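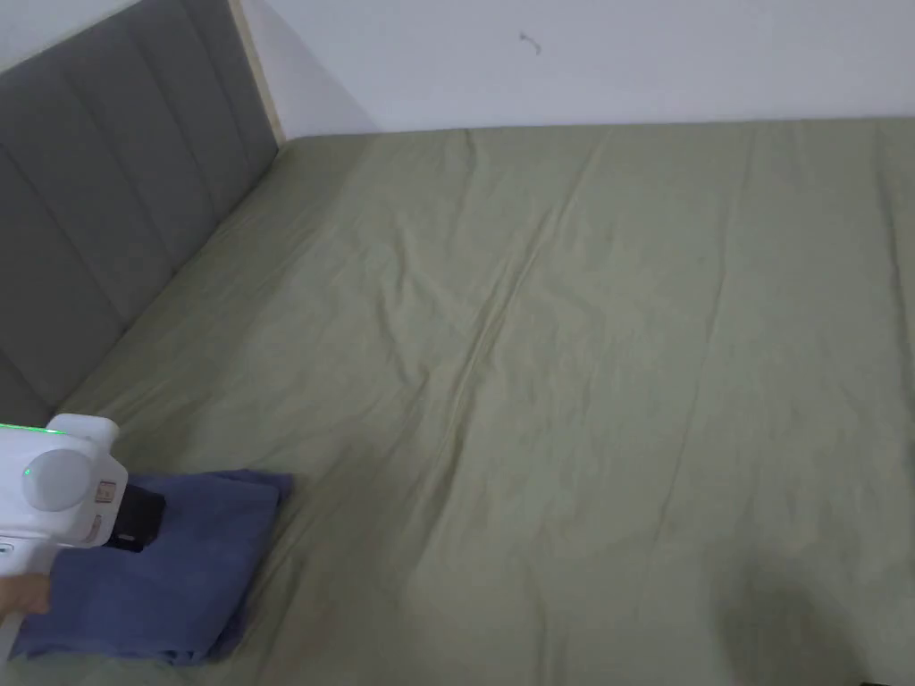 The Rillside Fitted Sheet in Sage

We started making the Rillside because we were tired of fitted sheets that ping off at the corners by three in the morning, and it has quietly become the one our customers come back for (often in a second colour, once the first has been through a few washes and they've decided they like it). Sage is a soft, muted green, matt all over, and it sits very happily beside a grey headboard and plain white walls. If your bedroom is on the pale side already, it warms things up without shouting.

The cloth is a 200 thread count cotton, woven at Rowbotham and washed before it's cut, so it feels like a sheet you've owned for a while. We don't treat it with anything to stop it creasing. You'll see fold lines when it first goes on, usually one long one across the middle, and most of them ease out after a night or two. A quick go with a warm iron will see to the rest, if you're the ironing sort!

Elastic runs the whole way round the hem and there's a little woven tab at the foot end, which saves all that turning and turning again when you're making the bed on your own.

Sizes: single, double, king and super king
Depth: fits mattresses up to 30 cm
Fabric: 100% cotton, 200 thread count
Colours: Sage, Chalk, Branach Blue, Oat
Product code: 1092

Washing
Wash at 40 with similar colours and leave out the fabric softener. Line drying is kindest, but a low tumble is fine. Please expect up to 3 per cent shrinkage on the first wash; we've cut the sheet generously to allow for it.

Goes well with
Mullwood pillowcases (sold in pairs), and our bath towels in mid blue, which look lovely folded at the end of a green bed when you've got guests coming.

Delivery takes 4 working days. Super king in Sage is out of stock at the moment and will be back in November.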